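Print this page | E-mail to a friend
Reading time: 4 minutes

Review: the Dotico open day, and my afternoon with a pair of robot fingers

Posted 5/2/25

I went to the Dotico open day at Prakby mostly for the big arm in the main hall, and I spent most of my time in a side room holding a gripper in my hand instead. They call that session Jomby. You pick up a gripper with your own hand, you move snacks with it, and the movements get saved so a robot can learn from them later. I signed up for one turn and stayed for three!

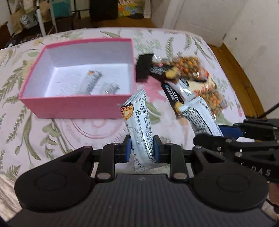
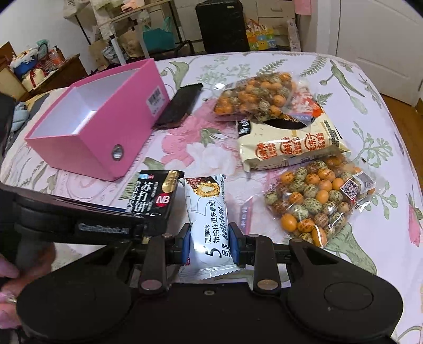

Do you need to know anything about robots to join in?

You can walk in knowing nothing at all. A staff member shows you how to open and close the fingers, lets you practice for a few minutes, and then you start.

So, how does it feel? Bulky at first. The body is wide and I kept wanting to look around it to see what the fingers were doing. My first grab was a wafer bar and I squeezed it way too hard (sorry, wafer). The blue pads on the fingers have a good hold on a shiny wrapper, so you can go a lot lighter than you think, and once I got that into my head I stopped mangling things.

The bags of coated nuts were my favorite thing to move and also the hardest. A bar stays the shape it is, but a bag slumps over to one side as soon as you lift it, and you have to follow it down with your wrist. I tried pinching the top seal, then the middle, then a corner. The corner was a terrible idea. The middle worked for me, and the woman next to me swore by the seal, so who knows.

Each turn lasts 16 minutes, and that felt right. By the end of my second one my thumb was getting sore and I was glad to put the thing down and go find coffee. I have small hands, so that may be part of it. I'd love to see a smaller grip for people like me, or at least a strap.

One complaint about the teaching. We were told to move "naturally," and then told to slow down, and then told not to pause so much. I get why they want that, but it's a lot to hold in your head while a bag of peanuts is trying to get away from you. A short video before you go in would fix it. There was a printed sheet, in very small type, and mine ended up under my coat.

The other stuff, quickly. The big arm in the main hall was run by Rewi and it was stacking boxes behind a rope. It's fast and it's fun for five minutes, but you're standing pretty far back and the person with the microphone was hard to hear over the fans. There was a counter on the wall for the boxes moved that day, and it said 541 when I came in and 738 when I left, so it certainly earned its keep. Kids loved it. I'd have liked somebody at the rope to answer questions, as the only sign just gave the name of the arm and how much it weighs (nearly 212 pounds, if you were wondering).

Parking was easy. Signs inside were not great, and I walked past the side room twice before I found the door. Coffee was free and okay. Bring a water bottle, it gets warm in there with the lights on.

Would I go again? Oh, for sure, and I'd head straight for the hands-on room and book two turns back to back before the line builds up. Wear short sleeves or push them up, because mine kept catching on the side of the grip. If you're bringing children, ask at the desk first about the age limit, I heard two different answers.

They're planning another one in June. I've already put my name down for it, and this time I'm going to get those nuts into the box without dropping a single bag.

Print this page | E-mail to a friend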